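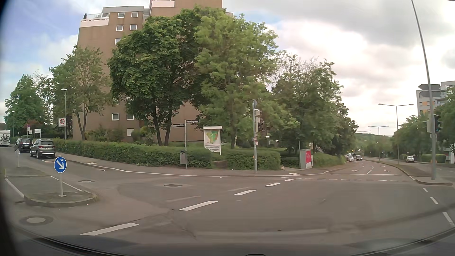
Fig. 1. A wide intersection with an apartment block behind the corner.

Unit 4 handout: Who gets the street? Reading a corner lot

Bring this sheet to the section meeting. Read pages 60 to 81 in the course reader first. The zoning tables at the back of the reader are only for looking things up.

1. Some terms

Lot line: the legal edge of a property. It is often not where the sidewalk starts. In many older districts the city owns a strip behind the sidewalk and the owner only plants it.

Setback: the distance a building must keep from the lot line. A corner lot has 2 street sides, so it usually has 2 front setbacks, and this eats up a lot of ground. Small corner lots are sometimes left empty for this reason alone.

Curb radius: how tight the curb bends at the corner. A large radius lets trucks turn without slowing much. It also makes the crossing longer for people on foot.

Floor area ratio: total floor area divided by lot area. Balconies are left out in most codes if they are open on at least one side. Check the definition every time. Students lose points on this each term.

2. Why corners were built up first

In the nineteenth century a corner lot cost more because it had light from two sides and trade from two streets. Builders put the shop door at the angle and apartments over it. When parking rules came in after the war, the order changed. A corner now had to keep clear sight lines for drivers, and the ground floor moved back. The gas station took many of the best corners, and a good number of those lots are housing again today.

Salcedo's paper in the reader follows one district, Jerano, through three sets of rules. She looked at 117 corner lots. Her main point is that the rule on sight lines changed the buildings more than the rule on height did. Tai disagrees and says land price explains most of it. Read both. You should be able to state Tai's objection in your own words.

3. Sight triangle, worked

Measure back from the corner along each curb line. Join the two points. Nothing taller than a low hedge may stand inside the triangle. In the Jerano code the distance is 25 feet on each side, so the area is 25 × 25 / 2 = 312.5 square feet. That assumes a right angle. For the skewed corner in Problem 3 use the sine formula from Unit 2.

Note that trees are handled in a separate section. A trunk is allowed if the branches are trimmed up — most cities ask for seven or eight feet of clear stem.

4. For section

Pick a corner you pass often. Draw the plan by pacing, label both lot lines as well as you can guess, then look them up on the county map and mark the error. One page, pencil is fine. Hand it to Liis Rätsep by the end of July.

Problem set 4 is due with the drawing. Skip Problem 5, the table it needs was left out of this printing.

Search this site Enter keyword Go

Comments

Joonas Honkanen: In Problem 2 is the alley counted as a street side?

L. Rätsep: No. Only if it has a name and a curb.

Rosalie Rainer: The county map has my block shifted a few feet to the east. I marked the error against the old paper map instead — hope that's OK.

L. Rätsep: Fine, write down which map you used.

Contact the course office | Copyright, Urban Form course staff | Back to top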